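The Hand Has Five Fingers and a Sales Deck. The Claw Has a Hex Key.

Stiltby has spent the better part of two years telling the automation trade that the two-finger gripper is finished. I went to watch one sit across a table from its replacement.

By Joelle Karam 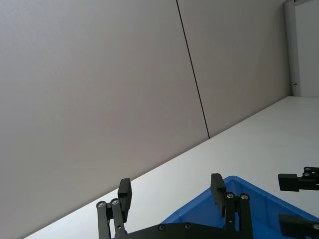 6 min read

There is a phrase that vendors of robot hands like very much, and the phrase is "human-level dexterity." I have heard it at trade shows, on earnings calls and once in an elevator. What I have seldom seen is the hand in question doing a dull job for a whole afternoon, next to a cheap gripper doing the same dull job, with the same cameras and the same person loading the parts.

That is more or less what the Uscombe test lab offered when I asked. Uscombe does evaluations for warehouses and small manufacturers that are tired of buying from videos. In July it was working through a comparison for a client that packs toys, and the lab let me sit in on the condition that I not name the client and not touch the controller.

The layout is plain. White table, gray wall, a blue tray where the parts go. On one side, the Stiltby hand, black and jointed. On the other, a Lolberg parallel gripper, which opens and closes. That is the full list of what a Lolberg does, and the company's brochure, to its credit, is four pages long.

Both arms run from the same controller, a package called Um. I asked what Um stood for. The engineer running the session said it was the sound people made when they first opened the menus.

I came in expecting the hand to lose, and I should say so. I have written about grippers long enough to have a bias toward things with few moving parts. A parallel gripper fails in ways you can see from across the room. A finger is bent, a pad is worn, a screw is out. A hand with many joints fails somewhere inside, and then you wait for a technician.
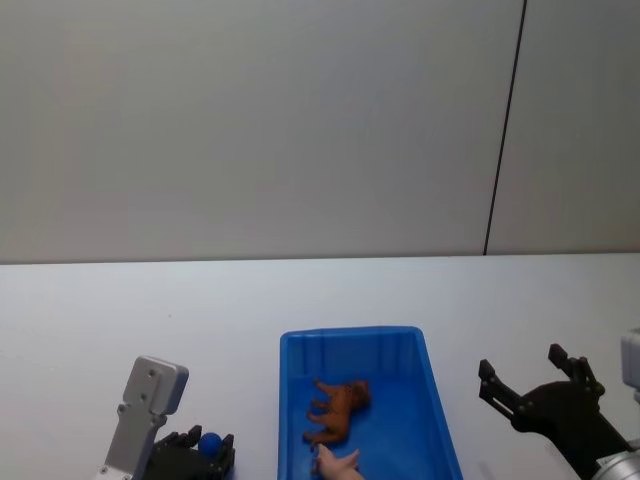 The lab's protocol calls for 200 picks per gripper, mixed across round items and awkward ones. Balls are the round items. Toy animals are the awkward ones, and they are more awkward than they look. An animal lying on its side offers a grasp across the ribs, a worse one across the neck, and several terrible ones involving the legs. Every item gets reset by hand, which means a person reaching into the tray over and over, nudging a figure a little this way or that so that the next attempt isn't a copy of the last.

This is the part that never makes it into a product video. Resetting is slow, it is boring, and it decides what the results mean. Put the toy down the same way each time and any gripper looks brilliant. The Uscombe people know this and have a written rule for varying the pose. I asked several vendors at a show last spring whether they had one. One of them asked me what I meant by pose.

On balls, the hand is good. I will give Stiltby that without a fight. Fingers that curl around a sphere hold it from enough directions that the arm can be moved briskly and the ball stays where it is. The parallel gripper holds a ball too, but on two flat faces, and the lab slows the arm down on those runs as a precaution.

On animals, I found the picture much muddier than either brochure. The hand can wrap a body, but it needs room to do it, and a tray has walls. Fingers that come in from the side need somewhere to be. The Lolberg needs clearance for two blocks and nothing else.

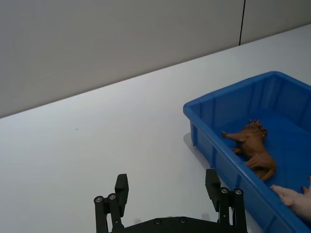 Jaws open beside the tray, with a toy lion lying on its side inside.

Then there is the matter of seeing. A camera at the wrist gives you a close look at whatever is between the fingers, and it moves when the wrist moves, so the table tips and slides all over the screen. The higher camera takes in the tray and both arms at once. The lab records both. Its engineers argued in front of me over which one deserves the credit when a pick goes well, and I don't think either side won. One of them would happily drop the high camera and save the money. Another pointed out that a wrist view tells you little about where the other arm has gone, and with two arms working over one tray, that matters.

None of this was in Stiltby's white paper, which credits the hand with everything. If you change the gripper, the camera position and the control software all in the same year, and your pick rate goes up, you have learned that something you bought was useful. You have not learned which thing. I would like to see that printed on the side of every demo booth in the industry.

The lab's approach is to change one thing at a time, and it is painfully slow. A change of gripper takes 60 minutes, including calibration. A change of camera position costs most of a morning. I watched a lot of people wait for a lot of progress bars.

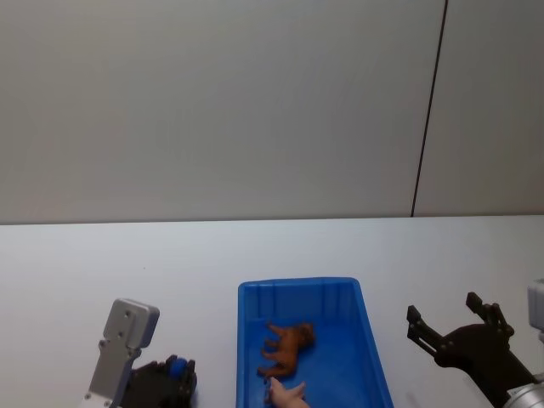 Two arms, one tray. A hand reaches in toward the toy animal at the center.

What would I tell the toy packer? Going by what I saw, to ask first how much of the catalog is round. If 70 percent of the items are balls and the rest are easy, the hand may earn its keep, provided somebody on staff can look after it. If the line is mostly animals in trays, I would start with the claw and spend the difference on a second camera and a person with patience.

Stiltby, when I put this to the company by email, replied that its next model will be slimmer and will handle confined spaces. It may well. The company said something close to that about the present model, in a release I still have in a folder.

Lolberg's reply was shorter. It wanted to know whether I had been using the standard pads or the long ones. Standard, according to the lab. Lolberg suggested trying the long ones, and Uscombe has added them to the schedule, along with another 200 picks and another round of putting toys back in the tray.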